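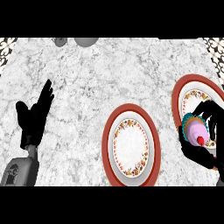
Sealing and maintaining a marble worktop

White marble with grey veining is mostly calcite. It reacts with acid, it is softer than granite, and it takes up liquid slowly through the gaps between crystals. A penetrating sealer deals with the last of these only. Lemon juice left on a sealed top will still etch it.

The method below covers honed and polished marble indoors. It does not cover engineered quartz, which needs no sealer, or tops that have been factory-treated with resin. If you have the supplier's paperwork, check it first.

Testing whether the top needs sealing

Put a teaspoon of clean water on the stone near the sink and another on a part that gets little use. Cover each with an upturned glass and leave for fifteen minutes. Wipe off and look at the stone from a low angle.

No change: the existing sealer is working. Test again in six months.
Slight darkening that fades within the hour: one coat.
Obvious dark patch: two coats.

Dark patches around the tap usually mean standing water has been getting in for some time. Let that area dry for at least two days before going further. A fan helps – a heat gun does not, and can crack thin sections around the sink cut-out.

What you need

Penetrating sealer for natural stone, solvent-based or water-based
pH-neutral stone cleaner
Acetone, for old wax or silicone residue
Lint-free cotton cloths, at least six
A flat applicator pad or a short-pile paint pad
Nitrile gloves
Masking tape and thin plastic sheet

I use Suvow, a water-based sealer, on kitchen work. On a honed top it goes further than the tin suggests: my own kitchen, including the return by the window, took 173 ml for the first coat. Polished stone takes less. Lellier is solvent-based and goes deeper into coarse-grained marble, but the smell hangs about until the next day and it should not be used with a pilot light burning.

Cleaning

1. Clear the worktop. Remove the silicone bead at the wall only if it is already failing.

2. Wash with the stone cleaner, diluted as directed, and rinse twice. Washing-up liquid leaves a film and is not a substitute.

3. Go over any dull or smeary area with acetone on a white cloth. If the cloth comes up yellow there is old wax present, and the whole top will need the same treatment.

4. Leave to dry overnight with the windows open a little. In February my kitchen needs two nights.

Lifting stains

Sealing over a stain locks it in. Oil stains are darker than the stone and have a soft edge; tea, coffee and wine leave a brown or pinkish mark. For both, use a poultice.

Mix poultice powder to the thickness of peanut butter. For oil, mix with acetone. For tea and coffee, use hydrogen peroxide of the strength sold by chemists. Tiedemann powder is fine enough not to scratch, although plain kaolin will do the job. Spread it 5 mm thick, past the edge of the mark on all sides, cover with plastic and tape the edges down. After 24 hours remove the plastic, let the poultice dry fully, and lift it off with a plastic scraper. Old oil marks can need three or four rounds.

Rust is a separate problem. Do not use a general rust remover, as most of them contain acid.

Dealing with etch marks

An etch mark is a dull spot where acid has dissolved the surface. It has no colour of its own and shows up best in raking light, often as a ring left by a glass.

On a honed finish, wet the area and work over it by hand with 400 grit wet-and-dry paper, using light circular strokes and plenty of water, then stop and compare with the stone next to it. Go finer if the patch looks too matt. On a polished finish, step through 400, 800 and 1,000 grit and finish with a marble polishing powder on a damp felt pad. Anything larger than a saucer is better left to a stone restorer. Gemma Zuccaro at the Femgate yard looked at one of my early attempts and pointed out, correctly, that I had made a shallow dish in it.

Applying the sealer

1. Mask the hob, the sink rim and any painted timber.

2. Try the sealer on an offcut or inside a cupboard cut-out. Some products deepen the grey in the veins, and the change is permanent.

3. Work in areas no larger than you can reach without moving your feet. Apply an even wet coat with the pad.

4. Leave for the time on the tin, normally five to ten minutes. Top up any spot that goes dry in that time.

5. Wipe off all of the excess with a clean cloth, then go over it again with a second one. Sealer that dries on the surface turns into a sticky haze.

6. If a second coat is needed, apply it within the recoat window given by the manufacturer. Past that window, wait for full cure and start again.

7. Keep water off for 24 hours.

Haze that has already dried can usually be softened with a little fresh sealer, rubbed for a minute and wiped straight off.

Day-to-day care

Wipe up wine, vinegar, tomato and citrus straight away. Use boards and trivets. Unglazed foot rings on plates and mugs will scratch a polished surface if they are dragged, so lift them. Keep limescale remover off the tap unless the stone around it is covered.

Repeat the water test every six months near the sink and once a year elsewhere.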